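About Drodia

Drodia writes the software that sits between a robot and the thing it has been told to pick up. We don't build arms, grippers or cameras. Other people are good at that, and they send us their hardware with a polite note asking why it keeps reaching for the wrong sleeve.

We started in Gorkdale, in two rooms over a tile shop, with one planner that could move a box from a left shelf to a right shelf. It did this very well. Our first customer then asked about shirts, and we have been busy ever since.

A box has six sides and a sensible attitude. Cloth has neither. Most of our code now deals with soft things: where the edge of a garment is, which layer is on top, how far to lift before deciding that you have two garments instead of one. Our perception package, Feddale, makes a guess at all of this and, more usefully, says how sure it is. When the number is low, the planner is expected to go slower and look again. Getting it to take that advice used up most of one October.
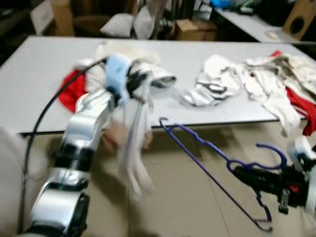 Two-arm work has its own package, Milošević, named after the street we moved to when the tile shop wanted its upstairs back. It keeps a shared clock for both arms and a single plan, so that one side can hold still while the other makes up its mind. The early versions were very courteous. Each arm would wait for the other to go first, and we have a log of this lasting 397 seconds.

Every change to the code runs against 1,704 recorded grasps before it gets near a motor. Another 123 are kept in a folder called "rude", which holds the cases that broke something we were proud of. New hires get the folder on their first morning. It saves a speech.

We also make the dull tools: a log viewer, a calibration checker, and a replay program that lets you step through a failed grasp one tick at a time and find the exact moment you should have gone home. Customers tend to buy the planner and then write to us about the log viewer.

Drodia is a small company and answers its own mail. If you have a robot and a pile of something floppy, write to us through the contact page. Please attach the logs. A video set to music will be enjoyed by the whole office, but we'll still ask for the logs.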